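Cuaderno de taller. Laboratorio de conservación textil, Fundación Vandenberghe
Entrada de febrero. Redacta: Evelien Dierckx
Última actualización: febrero, 16:40

Utilizamos cookies propias y de terceros para mejorar su experiencia de navegación. Aceptar | Configurar

Asunto: limpieza acuosa de la colcha de lino de la casa Plamberg. Continuación de la entrada anterior.

Se reanuda el tratamiento tras la comprobación de solidez de los tintes. Las pruebas puntuales con agua desionizada no dieron transferencia en el azul del bordado ni en el ocre de la cenefa. El rojo de las iniciales, en cambio, tiñó ligeramente el papel secante en dos de los puntos ensayados. Toon Bakker repitió la prueba con agua fría y tiempo de contacto más corto y obtuvo el mismo resultado, de modo que se da por confirmado que el rojo es inestable y se excluye la inmersión completa de la pieza.

Se plantearon dos alternativas. La primera consistía en fijar el rojo de manera temporal con ciclododecano antes del baño. La segunda, en limpiar la colcha por zonas sobre mesa de succión, con las iniciales aisladas y secas durante todo el proceso. Els Jansen defendió la primera por la uniformidad del resultado; temía que el trabajo por zonas dejara cercos en un lino tan cargado de productos de oxidación. Quien suscribe prefirió la segunda, dado que las iniciales están bordadas sobre un hilo muy debilitado y la aplicación del fijador en caliente exige una manipulación que no parece aconsejable. Se acordó trabajar por zonas y hacer antes un ensayo en la esquina inferior izquierda, por el reverso.

Ensayo de esquina. Superficie tratada: 155 cm². Tensioactivo no iónico a baja concentración, aplicado con esponja natural, seguido de aclarados sucesivos con la succión al mínimo. El agua de los primeros aclarados salió de un amarillo intenso y con olor a polvo viejo. En el tercero el color había bajado mucho. El pH de superficie, claramente ácido antes de empezar, subió hasta quedar cerca de la neutralidad. No se observó cerco al secar, aunque el límite de la zona se difuminó con secantes en tiras rasgadas a mano, nunca cortadas con tijera, y conviene mantener esa precaución en todas las uniones. 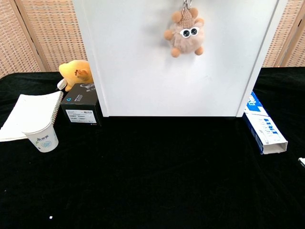

El consumo de agua fue mayor de lo previsto. La instalación desioniza unos 1.000 litros por cartucho y el contador marcaba 1.154 al cerrar el ensayo, es decir, el cartucho está agotado y la conductividad medida a la salida lo confirma. Kobe Verbruggen ha pedido el repuesto a Corbridge. Hasta que llegue no se iniciará ninguna zona nueva. Se recuerda a todo el personal que la lectura del contador debe anotarse en la hoja de la pared al terminar cada uso; la última anotación era muy anterior a este tratamiento.

Documentación previa. Completado el mapa de daños sobre lámina de poliéster. Se distinguen las roturas antiguas zurcidas, las roturas abiertas, las manchas de óxido (concentradas junto al borde superior, probablemente por contacto con chinchetas o un herraje de cama) y las lagunas de bordado. Los zurcidos se conservarán. Son de mano hábil, con hilo de lino muy parecido al original, y forman parte del uso doméstico de la pieza. Solo se retirará el remiendo de algodón adherido con cola que tensa el tejido en el centro, y eso después de la limpieza, cuando la fibra haya recuperado algo de flexibilidad.

Sobre las manchas de óxido queda abierta la discusión. Marjan Bakhtiari, en la visita de seguimiento, preguntó si se iban a eliminar. Se le explicó que los agentes quelantes disponibles actúan con lentitud, que obligan a un aclarado prolongado y que, en los puntos donde el hierro ha quemado la fibra, quitar la mancha suele dejar un agujero. Propuso reducir solo las dos más visibles. No se ha tomado decisión. Personalmente me inclino por dejarlas y reforzar por detrás con crepelina teñida.

Tinte de la crepelina: pruebas 1 a 3. La primera salió demasiado verde a la luz del norte. La segunda se acerca bastante al tono actual del lino, pero el lino va a aclararse con el lavado, así que la comparación carece de valor por el momento. La tercera se reserva, un poco más clara, para cotejarla con la esquina ya tratada. Recetas y muestras grapadas en la hoja siguiente. Queda anotado que la balanza pequeña deriva con el uso y que hay que ponerla a cero entre pesada y pesada.

Secado. Se hizo al aire, sobre placa de vidrio, con el tejido alineado a hilo mediante pesos de vidrio forrados y sin alfileres. El ventilador se mantuvo en la posición baja y dirigido a la pared. La humedad relativa de la sala subió durante la tarde y tardó en volver a su valor habitual; para las zonas centrales, de superficie mucho mayor, habrá que poner en marcha el deshumidificador desde antes del primer aclarado. Toon Bakker sugiere empezar siempre a primera hora para no dejar una unión húmeda sin vigilancia. Conforme.

El informe intermedio destinado a Prededar, que financia la intervención, deberá recoger el cambio de método respecto a la propuesta aprobada, en la que figuraba la inmersión completa. Els Jansen redactará el apartado de justificación y adjuntará las fotografías de los secantes manchados. El plazo no se modifica por ahora, si bien el trabajo por zonas es más lento y depende de la llegada del cartucho.

Pendiente:
- Cartucho de Corbridge (Kobe Verbruggen).
- Medir de nuevo el pH de la esquina una vez estabilizada.
- Cortar barreras de film para aislar las iniciales.
- Rasgar secantes para las uniones y guardarlos planos.
- Respuesta a Marjan Bakhtiari sobre el óxido.
- Poner a remojo las esponjas nuevas y desechar las dos que se deshacen.

La colcha queda en la mesa grande, cubierta con tisú sin ácido y con la luz cenital apagada. No se debe apoyar nada encima.

Compartir esta entrada: 3 veces compartida | 0 comentarios
Suscríbase al boletín del laboratorio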